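Print this page
E-mail this page

Trilleo Black Table Drape, Heavy Weight
Item 1503

I sell a lot of things for tables, and this drape is the one I end up talking about on the phone more than anything else in the shop. It's a plain black cloth. It has no logo, no fringe, no shine to it. I started carrying it because I was tired of the thin ones I used to take to craft fairs myself, the kind where you can see the table legs right through the fabric as soon as the sun gets behind you.

The Trilleo is a polyester weave with a matte face on both sides, so you can't put it on the wrong way around. It hangs nicely, it's heavy enough to stay put in a breezy doorway, and it makes whatever you set on it stand out (bright colors especially, they really pop against it!). I've used mine for jewelry, soap, a bake sale and one very long weekend of selling used board games in Skevurbridge.
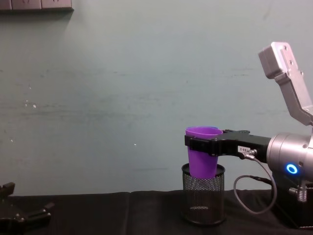 Purple cup and wire-mesh container against a black drape.

Sizes

There are three: one for a card table, one for the regular 6-foot folding table, and one for the 8-foot. All of them reach the floor on the front and both sides, and the back stops short so you can get at your boxes without crawling. If your table is an odd size, go up and tuck the extra under. I do this all the time and it looks fine. Please measure the height too, though, since some of the newer adjustable tables sit taller than you'd think and then you get a gap at the bottom that will bug you all day.

The two bigger sizes are made with a seam, because the fabric doesn't come wide enough to do them in one piece. It lies pretty flat. I like to line it up with the middle of the table when I'm setting up, and then I know the sides are even.

Creases

OK, the big question. Yes, it comes folded, and yes, you'll see the fold lines when you first shake it out. I've tried everything on these. A hand steamer is the best way by far, and you can do it with the cloth already on the table. A cool iron works if you put a thin towel in between. Ten minutes in the dryer on low with a damp washcloth gets out most of it, and then you need to put it on the table right away or you're back where you started.

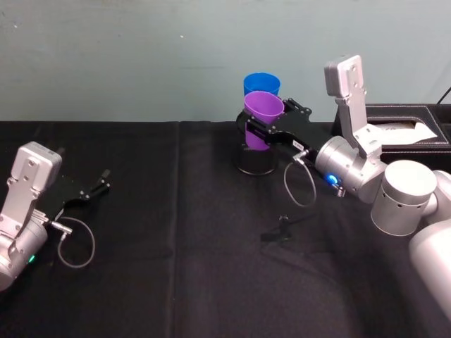 If you're storing it between events, roll it around a cardboard tube. I keep mine on an old gift wrap tube in the hall closet and I hardly ever get the steamer out anymore.

Washing

Cold water, gentle cycle, no bleach, no fabric softener (softener leaves blotches on black, ask me how I know). Lint is the one thing I'll complain about. It picks up cat hair like you wouldn't believe, so pack a lint roller.

Compared to the Benavides

People ask about the Benavides drape, which I also stock. It's stretchy and fits tight to the legs, so it's less likely to trip anybody, and it costs a bit more. For a trade show I'd probably go with that one. For home, fairs and taking photos of your stuff, I'd still take the Trilleo.

Shipping

Orders go out in 4 business days. The 8-foot size is out of stock right now and I expect more in December. If you need a bunch for a hall or a school, write to me before ordering and I'll work out a price for you.

Page updated 27/10/2024

Print this page
E-mail this page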